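Olness-Handgreifer: Häufige Fragen zur Störung
Stand: November

Zum Klemmfehler am Handgreifer, der uns 48 Tickets und einen neuen Kaffeevollautomaten gekostet hat.

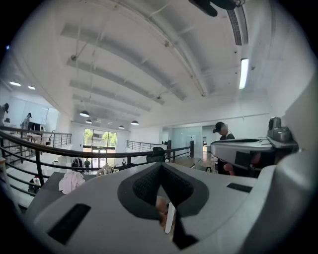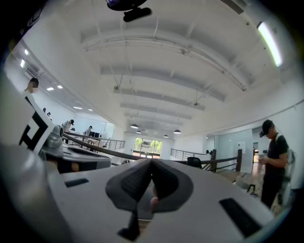 Handgreifer auf der Galerie

Lesezeit: 3 Minuten (bei Ärger 2)

Warum schließen die Backen nicht mehr?
Meist hat sich das Gelenk verkantet. Loslassen, Akku raus, Ticket bei Jodex. Fester drücken hatten wir schon.

Die Software meldet 100 Prozent geöffnet. Stimmt das?
Nein. Imatel meldet das auch bei geschlossenem Greifer, mit großer Zuversicht.

Sind meine Aufnahmen verloren?
2.961 wurden gesperrt. Ejigu prüft sie einzeln und ist entsprechend gelaunt.

Darf ich den Finger zum Lösen zwischen die Backen stecken?
Nein. Auch nicht kurz.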